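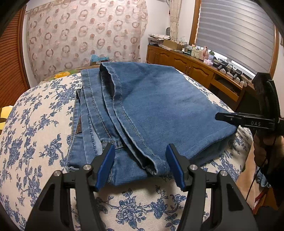 I've been meaning to write up this interview since I got home from Parnness, and my notes are only half legible, so bear with me. Parnness (for those who don't go) is a small tabletop convention held in a school gym every September, and it's where I finally sat down with the designer of Marikar, the tile-laying river trading game I have gone on about here more than once.

She asked me to leave her name off because her day job is in a payroll office and she'd like her coworkers not to find the forum threads. Fair enough! We grabbed the end of a table near the snack counter and talked through most of the lunch break.

I wanted to know first how long the thing had taken. "Eleven years, if you count the part where it was terrible," she said. "It started as a game about canals. You dug the canal, you owned the canal, and everybody else paid you. My brother won every time, and then he stopped coming over."

The canals became rivers, and the rivers stopped belonging to anyone. If you've played Marikar you know that's what makes it hum. You place a bend, you're delighted with it, and two turns later somebody floats a barge full of salt right past your warehouse. I told her I find this infuriating and she looked very pleased.

"I want you annoyed for one turn," she said. "If you're annoyed for three turns, I messed up. In the old rules you could get blocked for half the game, and my test group would go make sandwiches."

The publisher is Fuvton, a small outfit that had mostly done card games before this. She sent them a prototype with tiles cut from cereal boxes, and heard nothing for so long that she started on another design. Then came an email asking whether the market board could be made smaller. "That was the whole email. No hello. I shrank it that night on the kitchen floor."

The first printing was 1000 copies and it sold through faster than either of them expected, so the second went to 2000. I have one from the first, with the slightly greenish blue on the river tiles, and I asked whether that was on purpose. It wasn't. "The proof looked fine under the lamp in my hallway. I've since bought a better lamp." People do apparently write to her asking how to match an expansion to the older color, and she tells them to put the new tiles at the edge of the map and squint.

We got onto player count, which is where I usually get into arguments. The box says two to five. I think it sings at three and drags at five, and I said so (a bit nervously, she'd just bought me a coffee). She didn't argue at all.

"Five is for when five people show up. What am I going to do, send somebody home? But use the short market. Take out 10 of the goods cards before you shuffle and it moves along." That isn't in the rulebook, by the way. It was in a draft and got dropped to save a page. I've tried it twice now at home and we finished well before anybody started looking at the clock.

I asked about her own shelf. She plays a lot of old trick-taking games, very few trading games, and she won't play anything with an app. She also keeps every rejected version of Marikar in a suitcase, including the canal one. Would she ever let people play that? "My brother would," she said.

The next game is called Grarkeck and it's about goats on a mountain. She had it with her in a shoebox and let me handle the pieces, though we ran out of time for a real game. You stack cards into ledges and the goats climb, and if a ledge gets too heavy it comes down with everybody's goats on it, yours included. Fuvton has seen it. She wouldn't say more than that, except that she's stuck on the ending. "Right now the winner is whoever's highest, and that's so obvious I don't trust it."

Then the afternoon session got called and she had a demo to run, so off she went with the shoebox under her arm. I went and lost at Marikar, by nearly 11 points, to a kid who had learned it that morning.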